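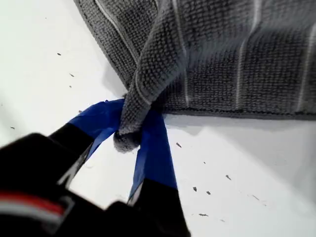 Budgeting for replacement gripper fingers and tape on a towel-handling cell

Posted by Rafsan Siriwardena

Our department is preparing an equipment request for one arm that will pick up gray microfiber towels by the corner. Olent has quoted 2,757 dollars for the gripper. The quote does not mention consumables. We wrap the fingers in blue tape, and the purchasing office requires a yearly figure for it. Should tape and spare fingers be placed on the equipment line or under supplies?

Liudmyla Karpenko

Tape belongs under supplies. Our office allows 200 dollars a year for tape and test towels together. Spare fingers should be entered on the equipment line if they are ordered with the gripper - our purchasing rules treat them as part of the original unit. We requested six pairs from Havent at almost 800 dollars, and the request was approved in December without changes. Please ask for the finger price in writing, as the first quote we received left out shipping.

Moroz

We put everything under supplies. It may depend on your office.

Rafsan Siriwardena

Thank you both. The request will be divided as Ms. Karpenko describes, and Olent has been asked for a revised quote.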